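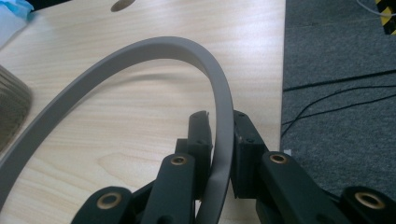 Natent cookery series to return with new format

Pledden, August 2021

The cookery competition The Natent Table will return for a new series this autumn, its producers have confirmed. The programme, made by Kendemell Productions and shown on the regional channel Chae, has been off the air while its format was reviewed. Recording will take place at the former corn exchange in Pledden, where the first series was also made.

The new series will run to six episodes, each lasting one hour. Five cooks will take part, all of them employed in professional kitchens in the Natent district. In the first series the contestants were amateurs, chosen by open audition. Kendemell said the change followed discussions with the channel and with restaurants in the area, many of which had asked whether their own staff might be considered.

Each episode will be built around a meal served to guests in the main hall. The cooks will be given a theme on the morning of recording and will be expected to plan, prepare and present a full course by the evening. Themes announced so far include a harvest supper, a wedding breakfast and a menu drawn from a school dinner book. The remaining themes will be kept from the contestants until recording begins.

Judging will also be handled differently. The previous arrangement, under which a panel awarded marks at the end of each programme, has been dropped. Guests will now vote by paper ballot after the plates have been cleared, and will not be told which cook was responsible for which dish. The cook with the fewest votes will leave the competition at the end of each of the first four episodes. The fifth episode will be a special programme in which the departed cooks return for a single place in the final, which will be broadcast as the sixth.

An audience of 200 will be invited to the final. Tickets will be free of charge and will be allocated by ballot, with a limit of 2 per household. Applications may be made through the Chae website or by post to the Kendemell office in Pledden. Applicants must be aged 16 or over on the date of recording and should state any dietary requirements on the form. Successful applicants will be notified in writing. Tickets may not be sold or passed to another person, and proof of address will be requested at the door.

Arrangements for the earlier episodes are separate. Guests for those meals will be invited by the production team through local clubs, workplaces and places of worship, and there will be no public application. Organisations that wish to be considered are asked to write to Kendemell giving the name of the group, a telephone number and the likely size of the party.

The channel has confirmed that the series will keep its early evening place in the schedule. Each programme will be repeated later the same week with signing, and subtitles will be available on all broadcasts. Episodes will also be offered on the Chae online service after they have been shown. Viewers who wish to see the first series before the new one begins will find it there in full, with the exception of the Christmas special, for which the music rights have lapsed.

In a statement, Kendemell Productions said: "We are pleased to be returning to Pledden and to the corn exchange, which served the first series very well. The cooks who have been chosen work long hours in kitchens that viewers rarely see. We hope that the new format will give a fair account of their skill, and that it will be enjoyable to watch."

Chae said in a separate statement that the first series had been well received by its audience and that a large number of viewers had written to ask when it would return. The channel added that no decision had been taken on whether a third series would be made.

The names of the contestants will be published shortly before the first broadcast. A presenter has been appointed and will be announced at the same time. The theme tune, which was written for the first series and recorded by the Pledden town band, will be kept in a shortened version.

Residents and businesses near the corn exchange have been informed of the recording dates by letter. The side entrance on Market Lane will be closed to the public on those days and deliveries to neighbouring premises will be directed to the rear yard. The Saturday craft fair, which normally uses the main hall, will move to the Methodist schoolroom until recording has finished. The exchange café will remain open as usual, although the upstairs seating will be reserved for the production.

A book of recipes from both series is planned for the following spring. It will include dishes from every contestant, together with a short section on stocks and sauces. Details of the price and of where it may be bought will be given nearer the time.

Ticket applications for the final open at the end of the month. Forms sent by post must be accompanied by a stamped addressed envelope. Forms received before the opening date will be returned.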